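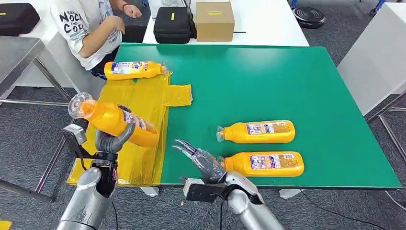
Kumiko Fujimoto wanted to know why the same bottle turns up as "plastic, clear" at one depot and "PET, coloured" at the next, and whether anyone had fixed it before she joined the tables. The short version is that the depot wording is kept in `material_raw` and the tidied wording is in `material`. Join on `material`.

# Cunda container returns

Records of drink containers brought back for refund at depots in the Cunda district, copied from paper tally sheets and put into one table. Last updated 30 March 2021. Version 2 replaces the earlier release and the two shouldn't be mixed, as the row IDs were reissued.

## What's in the folder

```
returns.csv main table
depots.csv one row per depot
materials.csv raw wording mapped to tidied wording
sheets/ scans of the tally sheets, greyscale
notes/ transcription notes, by depot
```

The main table has 800 rows. A row is one material at one depot on one tally sheet, so a busy sheet gives several rows and a quiet one might give a single row. Rows aren't people or visits, and you can't get back to either from this table.

## Main columns

| column | meaning |
|---|---|
| `row_id` | unique, no gaps |
| `depot` | short name, see `depots.csv` |
| `sheet_id` | matches the file name of the scan |
| `material_raw` | wording as written on the sheet |
| `material` | tidied wording |
| `tally` | containers counted, whole number |
| `refused` | containers turned away, blank if not recorded |
| `legible` | `y`, `part` or `n` |
| `remark` | anything written in the margin |

A blank in `refused` means the depot didn't fill in that box. It does not mean zero. Zeros are written as 0. Anance never used the box at all, so leave that depot out of anything to do with refusals.

## How the sheets were transcribed

Farhad Naseri typed the Anance and Hassanpour sheets and I typed the rest. Each of us then checked a share of the other's work against the scans. Where we disagreed on a digit we went back to the depot's carbon copy if there was one. If there wasn't, the row is marked `part` and carries the lower reading.

Tally strokes were counted in fives. A few sheets from Hassanpour use a square-and-diagonal mark in place of the usual gate. It also stands for five and has been entered that way.

Margin remarks are typed as written, including spelling. First names and phone numbers have been taken out and replaced with `[removed]`.

The scans were made on an office scanner with the sheet feeder off, after the feeder chewed a corner of sheet CU-014. The missing corner held no figures.

## Tidied materials

The raw wording had 21 variants. They come down to glass, aluminium, steel, PET, HDPE, carton and mixed. "Plastic" on its own goes to `mixed` unless the remark settles it. "Milk type" goes to HDPE, on the advice of the depot staff. "Poppers" are cartons.

Colour has been dropped from the tidied wording. Some depots sorted by colour and some didn't, and one changed its mind partway through. If you need colour, use `material_raw` and expect holes.

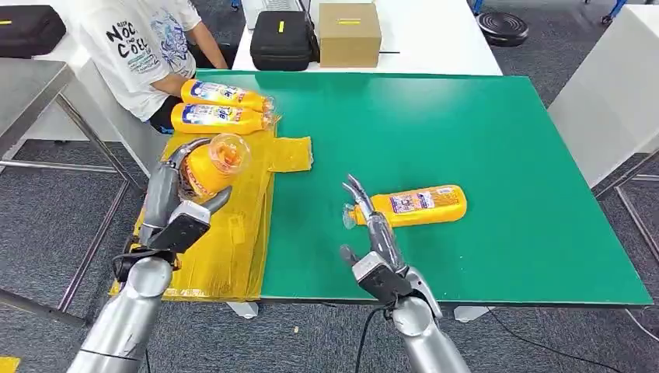 Does a bottle returned with its lid still on count once or twice? It counts once, and lids handed in loose were put in a separate tub and never tallied.

## Known problems

- October is thin at every depot. The sheets ran out and some days were written on the backs of dockets, which we don't have.
- Anance rounds. Nearly all of its glass figures end in 0 or 5.
- Around 200 rows have a remark that reads only "as above". We have not filled these in from the row before, and the row before in the table isn't always the row above on the sheet.
- `depots.csv` gives opening hours as advertised. Several depots opened late on market days.
- Sheet CU-031 appears to be a copy of CU-030 with a different heading. Both are in. Drop one if totals matter to you.

## What it's good for

Comparing the mix of materials between depots works well enough. So does looking at how informal wording maps to standard material names, which was what we first wanted it for.

It's a poor source for return rates. There is no sales figure to set against the tallies, and people cross the district boundary in both directions to use whichever depot has parking. Please don't use the depot totals to rank staff or sites.

## Loading it

The files are UTF-8 with commas and a header row. Read `sheet_id` as text. Spreadsheet programs like to turn the older IDs into dates, and once that's been saved you'll need a fresh copy.

```
import pandas as pd
r = pd.read_csv("returns.csv", dtype={"sheet_id": str})
m = pd.read_csv("materials.csv")
```

Stemon users can import the folder directly, but the importer skips `notes/`, so copy that across by hand.

## Changes since the first release

- Row IDs reissued.
- `legible` added.
- HDPE split out from PET.
- Hassanpour sheets rechecked after we worked out the square mark.
- "Aluminum" changed to "aluminium" in `material`, left alone in `material_raw`.

## Corrections

Send the `row_id`, the `sheet_id` and what you think the figure should be. A crop of the scan helps. Corrections go in with the next version and are listed in `notes/` under the depot's name.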